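Home Blog Projects Shop Notes About Contact

Nov 26, 2020

I promised a few of you a money post, and then I spent most of the fall dodging it. So let's do it. Pour yourself something, because I have spreadsheets and I'm not afraid to talk about them.

It's quiet in the shop this week and the simulator has been running on the old desktop pretty much nonstop.

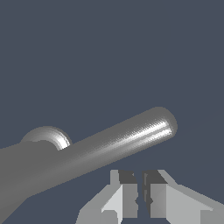
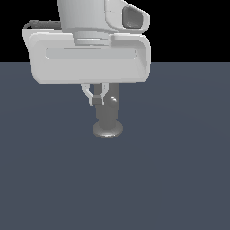 When I started the budget back in September, the arm was the only line on it. One big scary number at the top and then a lot of white space, as if you buy a robot and it just gets to work! Renu Vishwakarma, who has set up more of these than I've had hot dinners, looked at my sheet and asked where the fingers were. What fingers? The ones that come in the box, I said. She laughed at me for a good long while. Stock fingers come with small pads, like the little dark square one down by the tip in the second picture, and our parts are round and smooth pretty much everywhere. A small pad against a curved shaft doesn't give you a lot of contact. You end up wanting shaped fingers, or softer pads, or both, and then spares of whichever one you picked. So now fingers have their own line, and it's not a tiny one.

That's really the whole argument for doing the simulation part first. The software costs me electricity and patience. I can try a hand I don't own on a part I haven't machined yet, and if it's a terrible idea I've lost an evening. Edivaldo Vieira thinks I'm overdoing it and should just buy the thing and learn on it. He may be right! But he also has a company card and I have a savings account.

Okay, the quotes. I asked two places. Dramulach came back fast with a nice clean bundle - arm, hand, controller, a day of setup help. Grabowska took forever and then sent me 25 pages, most of it options I had to look up. I grumbled about it all weekend, but I have to admit the long one taught me more. It listed the mounting plate separately. It listed the longer cable separately. It had a line for shipping that made me sit down. When I went back to Dramulach and asked about those same things, well, guess what wasn't in the bundle.

So here are the things I'd missed, in no kind of order. A stand heavy enough that it won't walk across the floor. An emergency stop I can reach from both sides of the bench. Finger pads, which wear out, and which I've put down at $400 for the first year (that's Renu's guess, not mine, and she says it's on the cheerful side). Guarding, which I'm still arguing with myself about. And an electrician, because the outlet back there is older than I am.

The one I feel worst about forgetting is my own time. I figured 40 hours to get from the crate to something useful, and everyone I've said that to has made the same face. I've doubled it on the sheet and colored the cell orange.

Where I've landed for now is splitting it into two rounds. Round one is the arm, the stand, the safety stuff and the plain hand, as is. Round two is custom fingers and maybe a camera, once I've had the real thing running for four months or so and know what it keeps dropping. Grethe Lauritsen says used is worth a look too, and she's sending me the name of a dealer over in Nurnwood. I'm a little nervous about used - no warranty, and who knows how many hours are on the joints - but the price difference is big enough that I'd be silly not to call.

If you've bought a secondhand arm, tell me how it went, especially if it went badly. I have to give Dramulach an answer before their quote runs out, and I still haven't called the electrician.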